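3/26/26

I finally finished the toy swap quilt! Well, that's what we call it at our house, even though it has nothing to do with toys anymore. It started as a plan to trade some old stuffed animals for fabric scraps at the Lummont street market last October, and I came home with a grocery bag so full of cotton that the handles gave out on the bus. I had never made a quilt in my life. I had hemmed two pairs of curtains (badly) and that was it.

So I did what any sensible person would do and picked a pattern with 214 pieces.

The pattern is called Dorkik, and I love it so much. From across the room it looks like a bunch of crooked stars, and then you get close and see that it's all strips, every bit of it, just strips sewn at a slant and trimmed square. You sew long, messy bands, chop them up, turn half of them around, and suddenly there are points everywhere. The first time I laid four blocks next to each other and the stars showed up, I yelled loud enough to scare the cat off the windowsill.

My points don't match, by the way. Some of them miss each other by a good quarter inch. I ripped out 8 blocks in November trying to fix that, and the new ones came out exactly as wobbly as the old ones, so I quit ripping and kept sewing. I'm so glad I did. Once it's all together your eye just slides right over the wobbles.

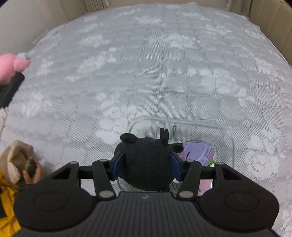

The color part was my favorite. I had planned on blues and grays, very calm, very grown-up, and then the Lummont bag turned out to be full of mustard and tomato red and one wild green print with tiny pears on it. The pears went in first. Everything else got picked to keep the pears company, and I ended up using only one gray, a soft one that used to be a work shirt.

I got the batting and the backing at Maldonado Fabrics, down past the post office. If you haven't been, go! The remnant table is all the way in the back, under the stairs, and I got a flannel backing there for $33 that is wide enough to go on without a seam. They also let me unroll the whole thing on the cutting counter so I could check it against my quilt top — a kindness I did not expect right before closing.

Quilting it was slow. I did it by hand, in big stitches with thick cream thread, mostly in the evenings with the lamp pulled close. My thumb got sore, then tough. I tried a thimble for a week and kept dropping it down the side of the couch, so now I use a little leather patch stuck on with tape, and it works great.

The binding is on, the last threads are buried, and it has been through the wash once on cold. It came out crinkly and soft and a bit smaller, and the pears are still green. I slept under it last night and kicked off every other blanket.

Next I want to try Gultilov, the one with the curved pieces. I've already cut the paper templates, and there's half a bag of mustard left.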